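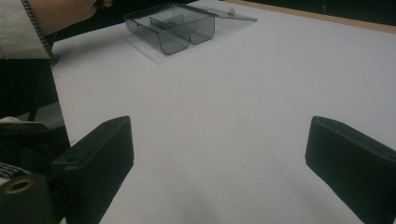

Pill boxes, fishing boxes and bead boxes: what do you keep your small screws in?

Started by Gulum, August 4, 2020

Gulum
I repair reading glasses and a few old cameras at home and I have outgrown the coffee cup method. I have 33 kinds of screw, most of them under 2 mm, and I need to tell them apart. Right now they are in paper envelopes in a shoe box. It works until an envelope tears. I looked at small tinted boxes with a hinged lid and two compartments, but I can't decide if I want a lot of those or one big case with many cells. What do the rest of you use?

Stundard
One big case, no question. I have had a 40 cell case since I started and I know where everything is. Print a map of the cells and tape it inside the lid. If you buy a pile of little boxes you will spend your evenings looking for the right little box.

Ferri
I don't agree with Stundard. I had a big case and knocked it off the bench one November with the lid unlatched. It took me two weekends to sort it and I still find screws in the rug. With small boxes you open one at a time, so one is all you can spill.

Stundard
Then latch the lid.

Ferri
I did latch it, for six years. It only takes one time.

Garum
Whatever you pick, check the divider before you put anything tiny in it. In a lot of cheap cases the dividers slide in and leave a gap at the bottom. Watch screws go right under. I test mine by putting in a few of the smallest screws I own, closing the lid and shaking it for a minute. If anything has moved over, that box gets washers.

Also look at the shape of the floor. A rounded floor lets you push a screw up the side with a fingertip. With square corners you need tweezers for every one.

Gulum
Good point on the gap, I had not thought of it. How do you label the small ones? Tape on a tinted lid looks bad after a month.

Garum
Label on the end, not on the lid. I use paper labels under clear packing tape and stand the boxes in a drawer like index cards. Write the thread, the length and the head. Leave off what it came out of, you will find it fits other things.

remo_b
I'd put down what it came out of too – half of my camera screws have no standard thread and the model is the only useful thing I know about them. My labels say model first, then position, then length.

I learned this from a shop handout by Remo Bortolotti (same name, he was my uncle). He had 200 tobacco tins, every one labeled by model, and he could put his hand on any of them.

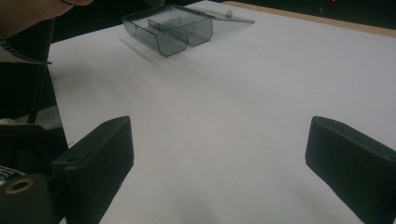 Stundard
200 tins is the problem I was describing.

remo_b
He had shelves for them. It was a shop.

Ferri
For Gulum's 33 kinds, two to a box, that is 17 boxes with one side left over. That fits in one shallow drawer. I would do that and put a sheet of felt under the boxes so they don't slide when you pull the drawer open.

Gulum
I think I will go with the small ones and end labels, with the model on the camera ones and the thread on the rest. Stundard, I may still get a big case for the nose pads and temple tips. Those at least I can see on the floor.

Stundard
Fine by me. Tape the map inside the lid.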